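Pauses while teleoperating: trim them or keep them?

Posted by Valentina Henríquez
Tuesday, July 30, 2024
2 min read

We are recording a cap-stacking task on a two-arm table setup, driving the arms by remote control. We have 341 episodes. In many of them the operator stops before closing the gripper, sometimes for two seconds or more. The policy trained on this data reaches a cap, hovers, and never grasps. Should I trim the pauses or record everything again?

Rhydian Lougher
Trim first. Drop frames where no joint and no gripper command changes, but keep a few on each side of a grasp so the fingers have time to close. Apply the same cut to both arms, or they go out of step. Then retrain and test on 12 starts before you record anything new.

Fahad Baloch
more data. we went to 2000 and it stopped hovering

Neema Laizer
Trimming helps, but check why the operator stops. On our table it was depth: from the remote station it was hard to judge how far the fingers were above the cloth. We added a wrist view and had each operator do 31 practice runs that were not saved. Also decide the cap order in advance. If one person starts with the gray caps and another with the navy, the policy sees two answers for the same layout.
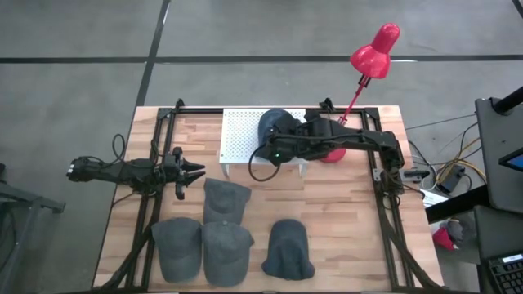
Cap layout with the perforated stand at the back, one navy cap on it and four caps on the wood.

Log the order with each episode so you can filter on it later.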